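Cusix Hunis wrist and gripper set

For bimanual robots, sold as a mixed pair

Most people who call us about grippers have already decided they want fingers. Five of them, preferably black, preferably waving. We sell those. We also sell the plain Hunis gripper, and for most of the chores our customers bring us we suggest starting there and letting the hand go on the other arm.

The mixed pair came out of our bench trials at Verncombe in March, when we stopped testing on foam blocks and moved on to housework. Foam blocks flatter everybody. A brush handle is narrow, slippery and held at one end, so every bit of scrubbing force comes back to the wrist as a twist.
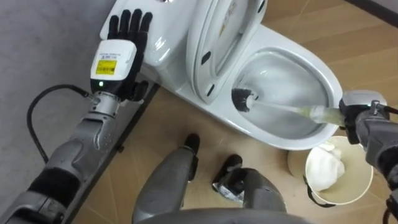 Lorcan Kavanagh wrote to say that he ran the same comparison with a five-fingered hand on both sides and went back to a gripper for brush work within 2 days. The hand could hold the handle, he says, but he spent more time teaching it the grasp than he did on the cleaning. He kept the hand for lids and door handles, and he'd like us to stop shipping the cable in such a tight coil. Noted.

Gripper or hand?

Choose the gripper for brushes, wands, squeegees and anything else with a stick on it. Choose the hand for odd shapes, or if visitors are expected — it does get the attention. Toilet duty suits the pair, provided you plan where the idle arm goes before the busy one starts moving.

In the box

Hunis gripper, one
Five-fingered hand, right or left, one
Mac Carthaigh adapter plates, 2
Mounting screws, 11
Printed setup guide

Jaw opening: 133 mm
Trial period: 200 operating hours

Questions about fit go to Sorcha Ó Dubhghaill on the bench desk. Please have your arm model ready, and rinse anything you plan to send back.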